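Fellby Floor Care: Questions We Keep Getting

Do I need to refinish my wood floor at all?

Probably not yet. Most of the people who write to us asking for a full sand and recoat have a dirty floor. Wash one corner properly with a damp mop and a mild cleaner, let it dry overnight, and look again in the morning. If it still looks gray, or the bare wood shows, then we can talk.

How can I tell if the finish is worn through?

Put a few drops of water on the floor in a traffic spot, say in front of the sink. If they bead up, the finish is still doing its job. If they soak in and leave a dark mark within a few minutes, it isn't. Wipe it up either way.

A contractor quoted me $2,050 for one bedroom. Is that fair?

I don't know, and I'd be wary of anybody who says they do without seeing the room. Ask what is in the price. Moving furniture? Pulling the shoe molding and putting it back? How many coats, and of what? A quote with one number on one line tells you very little. One reader in Brostley got three quotes for the same hallway, and the cheapest had left out the final coat.

What about those "renew and shine" bottles?

I have tried a good many of them and I'm not a fan. They put a soft film on top of whatever is there. It looks great for a couple of weeks, then it shows every footprint, and you need a stripper to get it off. Some finishers won't recoat over it. If you already used one, tell your contractor before the work starts.

Is steam mopping safe for sealed wood?

The people selling steam mops tend to say yes. The people who warranty floors tend to say no. Read your own floor's warranty and see which side it takes. I wouldn't do it.

Does "waterproof" mean waterproof?

It usually means the plank itself will put up with a spill on its surface. It may say nothing at all about water that gets down through the joints and sits on the subfloor. Look for how long a spill can stand and whether the claim covers the seams. If the brochure doesn't say, assume the answer isn't one you'd like.

Abelardo Cuervo says to let new boards sit in the house first. For how long?

Abelardo wrote our installation pages and he stands by a week, sometimes longer. The number of days matters less than the moisture reading, and you can only get that with a meter. If your installer doesn't own one, find a different installer. August is the worst month for skipping this step. Boards that go down swollen in August will have gaps by winter.

My floor has gaps every winter. Should I fill them?

If they close up again in summer, leave them alone. Filler in a seasonal gap gets squeezed out or cracks, and then you have a mess to pick out with a putty knife. Gaps that stay open all year are another matter.

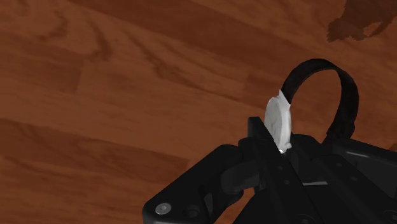
What humidity should I keep the house at?

Whatever your flooring maker asks for, as steady as you can manage. Swings do more harm than a reading that's a few points off. Cheap dial gauges are often wrong, so buy a decent digital one. Mine sits at around 58 percent in late summer, which is higher than I'd like, and the floor has lived through it.

Can I change the color without sanding?

Not by much. You can go a little darker with a tinted coat, but it sits on top of the wood and scratches show through. Anyone promising a big change with no dust should have an old job to show you, a couple of years old at least.

Do felt pads do anything?

Yes, until they fill up with grit. Then they work like sandpaper. Check them when you clean and replace the flat ones.

Rüdiger Ehlers recommends oil over polyurethane. Do you agree?

In part. Rüdiger likes that you can patch one worn area without doing the whole room, and he's right about that. He also oils his own floors every year and seems to enjoy it. If you know you won't keep up with it, get polyurethane.

Do you sell any of this?

No. Send other questions through the contact form. Please include the age of the floor and what has been put on it, as far as you know.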